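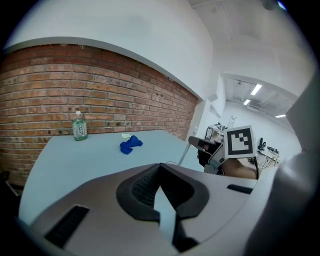
Hullum House Residents' Association
Minutes of the July meeting, held Sunday in the back room

Present: Faraji Mrema (chair), Amar, Lyimo, Sornia (minutes). Apologies from the top floor, as usual by way of a note under the door.

1. Last minutes
Agreed, after Lyimo asked that "shouted" be changed to "remarked." Changed.

2. Cleaning the back room table
Faraji reported that the table against the brick wall is still being left sticky after Saturday suppers. Amar felt that "sticky" was strong. Sornia invited him to put his elbow on it. He declined.
Agreed that whoever books the room wipes the table before handing back the key. Spray first, then the blue cloth, all the way to the wall. The strip along the bricks has been missed so often that Lyimo believes it has its own climate.
The cloth is to be rinsed, wrung out and hung up afterward. Leaving it in a heap on the table does not count as putting it away – this was put to a vote and carried 3 to 1.

3. Cleaning bottle
The clear bottle stays in the back room. It went up to the second floor in the spring and came home a good deal lighter. Amar said he had been meaning to mention that. Refills to come out of the cleaning money, which stands at $80.

4. The brick wall
Lyimo again proposed painting the bricks white to match the plaster above them. Faraji again pointed out that the wall has been there since 1937 and has not asked to be painted. Sornia said that paint would show every splash of soup. Deferred to the next meeting, where it will no doubt be deferred again.
In the meantime, no spray on the mortar and no tape on the bricks. The bake sale poster took some of the wall with it when it came down.

5. Table position
Amar would like the table pulled away from the wall so people can sit on both sides. Lyimo would like it left alone so people can get to the door. To be tried Amar's way for one supper.

6. Any other business
Amar asked who has the good scissors. Silence.

Actions
Sornia – cleaning notice for the back room, polite version
Amar – refill the bottle
Lyimo – hook for the cloth
Faraji – scissors

Meeting closed at 8:15 p.m. Table wiped by Sornia.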